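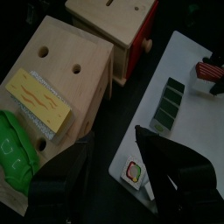 Play kitchen corner: sponge block on the pine box.

Playroom walk-through, Pritgate house
Done 3/28/21

Okay, spring check time! I do this one twice a year, once now and once in November when everybody gets stuck indoors again. I go room by room with a clipboard and a cup of coffee, and I write down whatever I find, even the dull stuff, so I have something to compare against. My comments are after each item. Steal the list if you run a home daycare or just have a lot of little kids coming through.

1. Entry and gate
Gate latch closes by itself: YES
Slow, but it gets there. I gave the hinge a squirt of oil and it's happier.
Boot tray flat, no curled mat corners: NO
The mat is curling again (I flipped it over last fall and all I did was curl the other side). New one is on the list.

2. Outlets and cords
Covers on all low outlets: NO
Missing one behind the reading chair. Found it under the reading chair. Back on.
Window blind cords up out of reach: YES
Lamp cords behind furniture: YES, mostly
The Mader floor lamp still has that extra loop of cord that creeps out when you vacuum. I taped it down for now, and yes, I wrote "taped for now" last time too.

3. Shelves and heavy furniture
Tall shelves strapped to wall: YES
Give each one a real tug, not a polite one. The Siddiqui bookcase moved a little at the top, so I tightened the strap and tried again. Solid.
Heavy things on the bottom: YES
The puzzles had migrated upward. Moved them down.

4. Toys and play pieces
No splinters or rough edges on wood: YES
I run my bare hand over everything. Sandpaper lives in my back pocket for this part.
Small parts away from the under-3 area: NO
Two marbles and a doll shoe under the couch! I don't even own a marble run. They went in the jar on top of the fridge.
Battery doors screwed shut: YES
Anything cracked goes in the trash today: YES
Goodbye, xylophone mallet.

5. Smoke and CO alarms
Tested with the button: YES
Hallway one is loud enough to wake the next county. The one by the kitchen had a weak chirp, so it got a new battery and I tested it again.
Date on the back still good: YES

6. Hot water
Bathroom tap temperature: FIX
Ran it for a while and it was hotter than I like for little hands. Turned the heater down a notch and I'll check again in the morning with the kitchen thermometer.

7. First aid and cleaners
Kit complete: NO
Out of the small bandages, of course, with a huge pile of the giant ones that fit no child on earth.
Cleaners locked up: YES
The Plerine cabinet lock sticks, you have to lift and pull. It's annoying but it does lock, so I'm calling that a pass.

Still to do
Entry mat
Proper cord clip for the lamp
Small bandages
Recheck bathroom tap
Shut off and look over the outdoor spigot, which I forgot completely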